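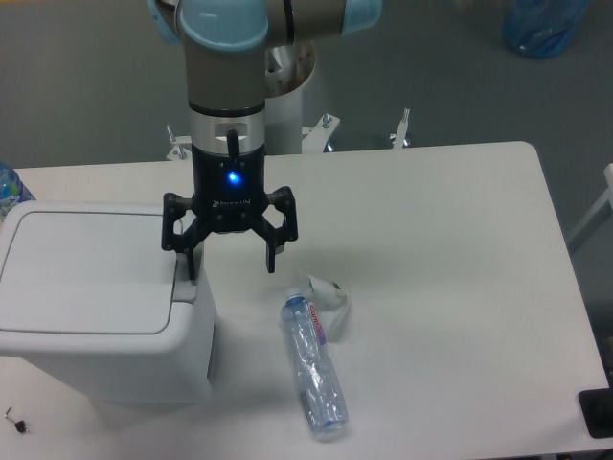
Search this forum Go

Cold brew ratio for a crowd?

rochelle_o
I'm making cold brew for my sister's shower in October and I keep landing on weak tea. I used 86 grams of coarse Flurell dark in a big jar, overnight on the counter. What am I doing wrong?

Print | E-mail

tarasd
How much water? Sounds like you filled the jar to the top. I go strong and cut it with milk later – way easier to fix.

pernthorpe_khrys
Disagree, Taras! Cutting it later just gives you watery milk. Brew it how you want to drink it, and leave it in the fridge 2 full days.

tarasd
Two days?? Mine goes bitter long before that.

pernthorpe_khrys
On the counter, sure. Mine's in the fridge!

rochelle_o
OK, I checked and the jar holds 1,460 ml, so yeah, full to the top. Trying 300 grams in two jars this weekend.

Print | E-mail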